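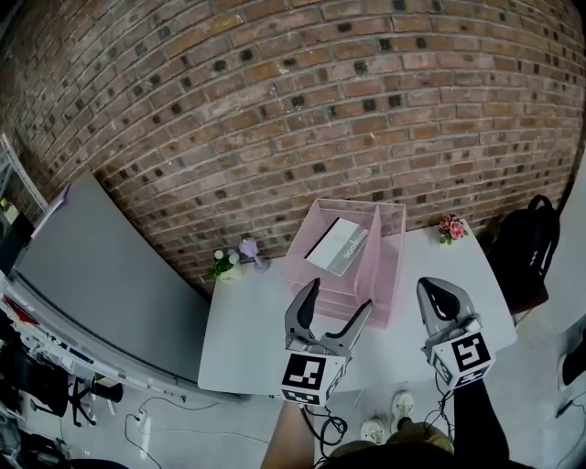

Segundo Kamran Swati, a mesma argamassa que funcionou bem numa parede de bloco cerâmico novo abriu fissuras na junta quando aplicada em tijolo maciço antigo, e a ficha técnica da época não fazia distinção entre os dois suportes. A observação foi incorporada na revisão atual da página, que separa os dois casos.

Plarko Zadora — argamassa de cal hidráulica natural para refechamento de juntas

Descrição

A Plarko Zadora é uma argamassa pré-doseada em pó, à base de cal hidráulica natural e areias siliciosas lavadas, sem cimento Portland. Destina-se ao refechamento de juntas em alvenaria de tijolo maciço à vista, em interiores e exteriores. Pode também ser usada em alvenaria mista de tijolo e pedra, desde que a largura da junta fique dentro dos limites indicados abaixo.

Suportes admissíveis

Tijolo maciço antigo, de cozedura irregular ou com absorção elevada: aplicar a versão Zadora F, de menor resistência à compressão. O suporte deve ser humedecido na véspera e de novo antes da aplicação, sem água livre à superfície.

Tijolo maciço novo e bloco cerâmico: aplicar a versão Zadora M. Humedecer uma única vez.

Não aplicar sobre gesso, tinta, hidrófugo recente ou juntas com restos de cimento. Em paredes com sais visíveis, fazer primeiro a escovagem a seco e repetir até deixar de haver eflorescência. Lavar com água nesta fase volta a dissolver os sais e leva-os para dentro do tijolo.

Preparação da junta

Remover a argamassa degradada até uma profundidade igual ao dobro da largura da junta. Em tijolo antigo, usar escopro e maceta; a rebarbadora danifica as arestas, sobretudo nas juntas verticais. Aspirar o pó. Poros e pequenas cavidades na face do tijolo não devem ser preenchidos com esta argamassa — para esse fim existe a pasta de reparação Hender, fornecida à parte e pigmentada por amostra.

Amassadura e aplicação

Juntar o pó à água limpa e misturar a baixa rotação durante 3 minutos. Deixar repousar e voltar a misturar sem acrescentar água. A consistência correta é a de terra húmida: apertada na mão, a massa mantém a forma e não suja a luva.

Aplicar com ferro de juntas, em camadas, comprimindo bem cada uma. Começar pelas juntas verticais. O acabamento faz-se quando a superfície resiste à pressão do polegar; antes disso a leitada sobe e a cor fica mais clara em manchas. Escovar com escova de cerdas naturais, na diagonal.

Cura

Proteger do sol direto e do vento com serapilheira humedecida. Não aplicar com previsão de geada. Em obras exteriores, a aplicação entre dezembro e o fim do inverno só é aceitável com proteção contínua do pano de parede.

Características

Largura de junta: conforme a granulometria escolhida (fina ou média)
Aglomerante: cal hidráulica natural
Massa volúmica aparente do pó, versão F: 1 678 kg/m³
Aplicação: manual
Cores: areia, cinza claro, ocre, terra
Armazenamento: local seco, sobre palete, embalagem fechada

A cor final depende da absorção do tijolo e do momento da escovagem. Recomenda-se um painel de ensaio com a parede real, avaliado depois de completamente seco.

Referências de encomenda

Zadora F, granulometria fina: ref. 2427-F
Zadora F, granulometria média: ref. 2427-FM
Zadora M, granulometria média: ref. 2427-M
Pasta Hender: por amostra, com fragmento do tijolo a reparar

O armazém Rizvi mantém em stock quase 3 000 sacos, repartidos pelas cores areia e cinza claro. As restantes são produzidas por encomenda e não admitem devolução. Para uma mesma fachada, pedir a quantidade total num só lote — há variação de tom entre lotes de areia.

Segurança

O produto em contacto com a água é alcalino. Usar luvas, óculos e máscara contra poeiras durante a amassadura. Em caso de contacto com os olhos, lavar abundantemente com água e consultar um médico. A ficha de dados de segurança acompanha cada encomenda e pode ser pedida em separado ao serviço técnico, com indicação da referência e do lote.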